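**Poritz Valley Line — route add-on for Zedex Rail**

Drive the small mountain railway from Fortin junction up to the terminus at Poritz. The line is single track for nearly all its length, with passing loops at six stations, and it climbs all the way.
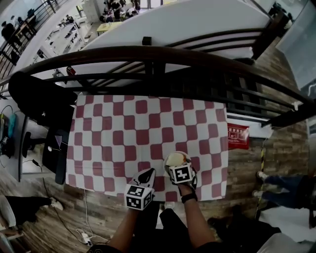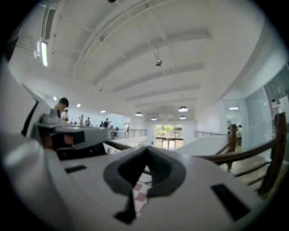
*Red-and-white checked cloth, both pictures.*

The route is 41 km long and was built by Wilteck, the same small team that made the harbour shunting pack. Track plan, signals and speed limits were laid by Tuncay Tokgöz, who worked on it for two winters. The gradients are steep in the upper half, so please read the braking notes in the manual before you take a heavy train down. Many players lose the train at the second viaduct.

### What is included

- The full line from Fortin to Poritz, with 14 stations and halts
- Diesel railcar WT 248, in green and in old cream livery
- Four-axle goods locomotive, 900 hp
- Timber wagons, tank wagons and one snow plough
- Nine scenarios, between 20 and 50 minutes each
- Free roam from any station

The railcar has a working cab heater switch and a vigilance pedal. You can turn off the pedal in the options, but then the scenario gives no medal.

### Scenarios

Beginners should start with "Milk Before School", a quiet morning run with only three stops. "Saturday Market" is longer and needs good timing at the loops — if you are late at one, you will be late at all of them. The snow plough scenario is the most difficult and can't be saved in the middle. We are working on this.

### Requirements

You need the base game Zedex Rail with the spring update installed. The download is roughly 6 GB. On older graphic cards please set the tree distance to medium, otherwise the forest part below Poritz can become slow.

### Known problems

The tank wagons sometimes show no tail lamp in rain. The announcement at Fortin plays twice when you arrive from the depot. Both will be corrected in the next patch, planned for April.

Owners of the old Fortin Depot pack receive the upgrade price in the shop after login.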